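The Stiver Holds On

By the time Hashini came back to the meeting room with the key, the gripper had been closed for eleven minutes and the blinds were closed too.

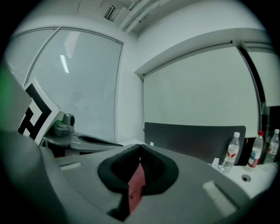

Zuweira wanted to know if the log was still running, and if not, who had stopped it. She asked it from the corridor, without coming in.

"It is running," said Hashini. "Nobody touched it."

The Stiver was a simple tool. You held it in your hand, you squeezed, and it learned how hard you squeezed. At 80 newtons it was supposed to let go by itself. That was written in the manual, and Hashini had written the manual. This morning it had passed 80 without a pause, then 200, and Dede's thumb was between the pads.

He had not shouted. He had said her name, quite politely, and she had pulled the battery, and the Stiver had stayed closed, because a tool without power keeps its last position. She had written that sentence also. In the end Dede turned the small screw with a coin from his pocket, and went to the clinic with his hand inside his jacket.

Now she put the battery in again and read the numbers from the start. The sensor had reported 24 all the time. Twenty-four when it was open, twenty-four when it was closing, twenty-four while he was saying her name. Only the motor current told the truth, and the release did not listen to the motor current.

"Prakamance will ask for the report before Sunday," said Zuweira. She had come in at last and was standing behind the chair. "You could write that he held it wrongly."

"Did he?"

Zuweira looked at the water bottles for some time. "He held it as everybody holds it."

Hashini opened a new page. Under Cause she wrote: sensor value frozen, no second check. Under Person responsible she wrote her own name, and then she sat with her hands under the table – she noticed it only later – where the Stiver could not reach them.

At four o'clock Dede sent a message. The bone was whole. He asked if he could have his coin back.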